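Danladi Basketball Club open their season at home to Plandano this Tuesday, and we can't wait!

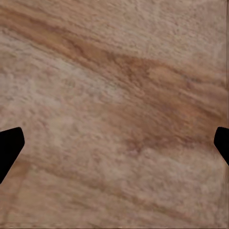
*Wood grain, up close.*

Captain Jolán Pintér is fit again after missing the spring with a knee injury, and she starts alongside new signing Eldana Ayele.

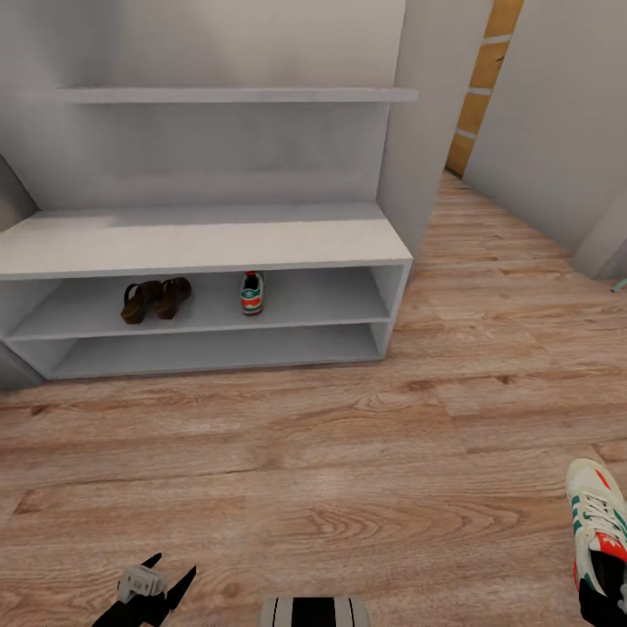 Plandano won both meetings last year, so there's plenty to put right. Coach Ewan Sutcliffe expects a quick,

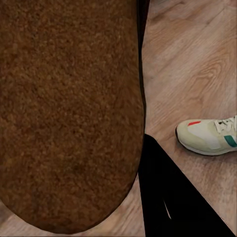
open game and hopes for a crowd of 1000.

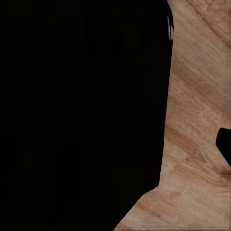 ## Tickets

On sale at the door from 6pm. Under-12s get in free.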